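Workshop notebook, Stolwood unit
Friday, February 17, 2023

Bed corner, clothes folding and tidying.

Started with the sheet. Still the greenish-beige one from the Ukier box, which shows every crease under the overhead lights. I pulled it tight twice and it crept back both times, so I left it. If we want it flat we need a deeper fitted sheet, or to iron this one in place. The Kontogiannis catalogue has a heavier cotton in nearly the same colour, 156 on the order list. Not ordered yet.

Clothes today were the plain T-shirts, blue ones first. Spread on the bed, sleeves in, sides to the middle, then up from the hem. The thin jersey is slow to settle and the collar wants to roll over on itself. Holding the collar side while the other end is gathered works better than trying to do both from the hem. Allow up to 30 minutes for a basket of shirts at this pace. Trousers will be quicker.

Small items on the bed: green bottle with the yellow cap, white remote. The bottle goes on its side, away from the near edge so it stays clear of the folding. Remote to the right.
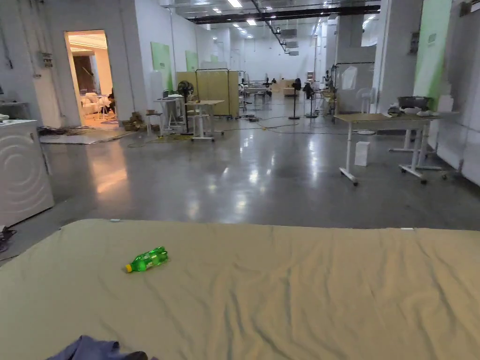
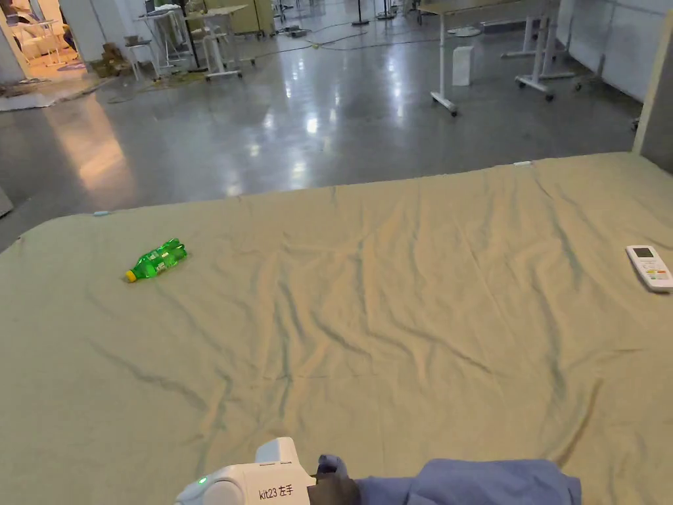
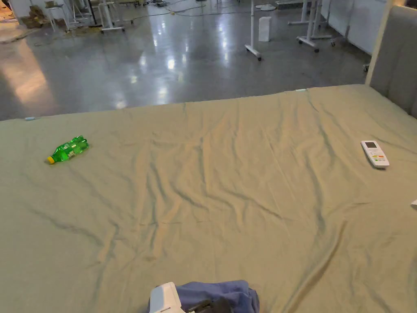
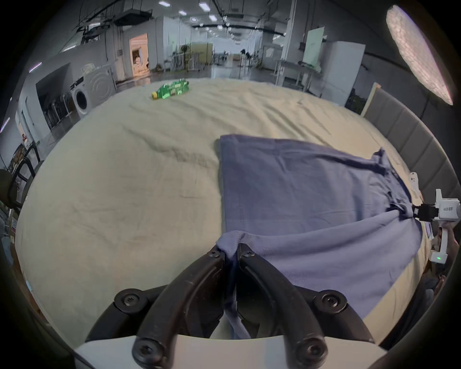
Bed corner, with the green bottle lying on the sheet.

Remote: belongs to the air conditioner. It needs a fixed home. Skisturstead sent a wall holder with the October delivery and it is still in its bag in the parts drawer. Screw it up near the bed at hand height, then the tidying list can say "remote to holder" instead of "remote to somewhere sensible".

Washing machine: leave where it is for now. The cables on the floor beside it want lifting before anyone wheels a table through. Same for the run of black and yellow across the concrete towards the middle of the hall. We have 100 cable clips left and the long ramp from the old layout, which should cover the worst stretch.

Cardboard boxes by the doorway to be flattened. Check each one first, spare pillowcases were in one of them last time.

To do
- wash the blue shirts, low spin, hang
- holder for the remote
- measure mattress depth before ordering the sheet
- lift cables by the washing machine
- second bottle, same size, different cap colour if the shop has one

Next session: towels, then pillowcases. Same sheet unless the new one has come.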